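Tag der offenen Tür

Arsen Hordiienko war zwanzig Minuten zu früh und stand deshalb vor der Halle von Vavum im Regen. Auf der Einladung stand: Montag, 9. April 2018, Vorführung ab 15 Uhr. Er hatte sie dreimal gefaltet und in die Brusttasche gesteckt, wo früher sein Werksausweis war.

Sein Schwiegersohn Hnat Onyshchenko öffnete ihm die Tür von innen. Er trug ein Hemd mit dem Namen der Firma und sah müde aus.

»Du hättest anrufen können, Papa.«

»Ich wollte nicht stören. Du arbeitest.«

Drinnen bekam jeder Besucher einen Aufkleber mit einer Nummer. Arsen bekam die 938 und fragte, ob so viele Leute kommen. Hnat erklärte ihm, dass man die Rolle vom letzten Jahr weiter benutzt. Das gefiel Arsen, denn er hatte auch nie eine Rolle weggeworfen, auf der noch etwas war.

In Stevov, wo er sein halbes Leben gearbeitet hatte, kamen die Teile ungeordnet in Kisten, und man sortierte sie mit der Hand. Im Winter waren die Teile so kalt, dass man die Finger nach der Schicht nicht mehr biegen konnte. Seine Frau legte sie ihm dann in warmes Wasser, einen nach dem anderen, und erzählte dabei, was die Nachbarin gesagt hatte. Im Dezember hatte er Hnat davon erzählt, zum ersten Mal. Hnat hatte nichts geantwortet und ihm Tee nachgegossen.

Eine junge Frau vom Projekt Irusari hielt die Einführung. Sie sprach schnell, und Arsen verstand vielleicht die Hälfte. Das Greifen aus der Kiste, sagte sie, sei für ein Kind leicht und für eine Maschine schwer. In dieser Woche habe man 2.283 Versuche gemacht. Ein Mann von der Firma Osman wollte wissen, was das kostet, und sie bat ihn, diese Frage am Ende noch einmal zu stellen.

Dann durften sie näher kommen. Arsen nahm die Mütze ab, ohne zu wissen, warum. Der Arm senkte sich langsam, langsamer als er gedacht hatte, und über den Klötzen wurde er noch langsamer. So hatte Arsen am Anfang auch gegriffen, in den ersten Wochen, als der Meister noch hinter ihm stand.

»Und wer hat ihm das gezeigt?«, fragte er.

»Wir«, sagte Hnat. »Also, auch ich. Ein bisschen.«

Arsen nickte. Er legte seine rechte Hand auf das Absperrband, bog die Finger einmal zu und machte sie wieder auf.

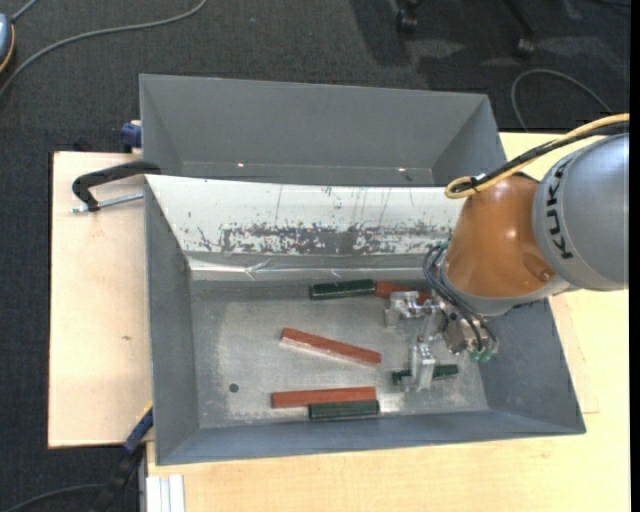 Olena schrieb unter die Geschichte, ihr Vater habe auch sortiert, aber Schrauben, und er wäre zu so einer Vorführung nie gegangen, nicht einmal für den Schwiegersohn. Sie möchte gern wissen, ob Arsen und Hnat danach zusammen nach Hause gefahren sind.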